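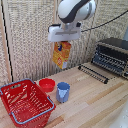
Foro › Medios y prensa › Suscripciones y muros de pago

Tema: El Vidari pasa a cobrar por las noticias locales, ¿vais a pagar?

marta_ribera
Abro hilo porque no he visto ninguno. Desde el 16 de noviembre el Vidari ha puesto muro de pago también en la sección local, que hasta ahora era abierta. Los plenos, las obras, los cortes de agua, todo. Te deja leer tres artículos al mes y luego sale el aviso. Yo lo leía a diario y no sé si suscribirme. ¿Alguien lo ha hecho ya? ¿Merece la pena?

tinta_y_plomo
Yo me suscribí la primera semana. La edición digital completa, con la hemeroteca. Lo local está bien, lo nacional son teletipos que puedes leer gratis en cualquier parte. Si te interesa el ayuntamiento, es el único que manda a alguien a los plenos.

Joanet
No pienso pagar. Para leer notas de prensa copiadas ya tengo la web del ayuntamiento.

tinta_y_plomo
Joanet, eso no es verdad. Lo de las contratas de la basura lo sacó Folasade Onuoha en el Vidari y estuvo meses detrás. Eso no venía en ninguna nota de prensa.

Joanet
Un tema bueno al año. El resto, publicidad de pisos.

wticona
Soy Wilson Ticona, algunos me conocéis de cuando llevaba la edición del barrio. Ya no trabajo allí, así que hablo por mi cuenta. Cuando me fui, la parte digital tenía 2294 suscriptores y con eso no se pagaba la redacción, ni de lejos. La publicidad del papel bajaba todos los años. Se puede discutir el precio o si tres artículos son pocos, pero abierto del todo no lo podían mantener. En local quedan dos personas para todo el municipio.

marta_ribera
Gracias, Wilson. No sabía que eran solo dos. ¿Y lo de los avisos de servicio? Que me cobren por un reportaje lo entiendo, pero el corte de agua de mi calle...

wticona
Ahí te doy la razón. En mi época lo hablamos y quedó en que lo urgente iría en abierto. No sé qué han hecho después.

Sneha Mathur
Lo urgente sigue abierto si entras por la portada. Si entras por un enlace de fuera te cuenta como artículo. Les escribí y me contestaron que lo arreglarían en diciembre. 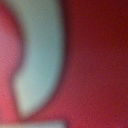
Alternativas gratuitas

lector_de_bus
Cambio un poco de tema. Yo he dejado de entrar en periódicos y me informo por la radio y por el boletín de Lokport, que llega por correo a primera hora. Es corto, con enlaces. Para el día a día me basta.

tinta_y_plomo
Lokport enlaza a lo que publican otros, entre ellos el Vidari. Si cierran los otros, se acabó el boletín.

lector_de_bus
Bueno, también hacen entrevistas propias. La de Aoi Kinoshita sobre el mercado municipal estaba muy bien y no la había visto en otro sitio.

pepa_c
Mis padres se enteran de todo por un grupo de WhatsApp y la mitad es mentira. El mes pasado circuló que cerraban el ambulatorio. Mi madre llamó y no cerraba nada, era un cambio de horario. Prefiero pagar algo, la verdad, aunque en casa soy la única.

Joanet
Los periódicos también publican cosas falsas, y cobrando.

pepa_c
Pero rectifican, o deberían. Al grupo de mi madre no le puedes pedir una rectificación.

Joanet
¿Cuándo has visto tú una rectificación en portada? Salen en una esquina tres días después.

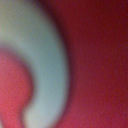 Leerlo en la biblioteca

ifeoma_om
Por si le sirve a alguien: con el carné de la biblioteca se puede leer el Vidari entero, y también el Morais, sin pagar. Se entra en la plataforma de préstamo digital y se busca en la sección de prensa. La edición del día aparece a media mañana. El Brustel no está, lo pregunté en el mostrador y no tienen convenio.

marta_ribera
¡No tenía ni idea! ¿Desde casa también?

ifeoma_om
Sí, desde casa. Hay un tope de 100 lecturas simultáneas para toda la red. Yo solo me lo he encontrado lleno una vez, a la hora de comer.

Joanet
Al final lo pagamos igual, con impuestos.

tinta_y_plomo
Como la biblioteca entera, Joanet. Marta, ten en cuenta que por ahí lees el PDF del papel. Las actualizaciones de la web no salen - los plenos en directo, por ejemplo.

marta_ribera
Me vale. Pruebo un mes con el carné y si echo de menos lo demás me suscribo. Ya os contaré.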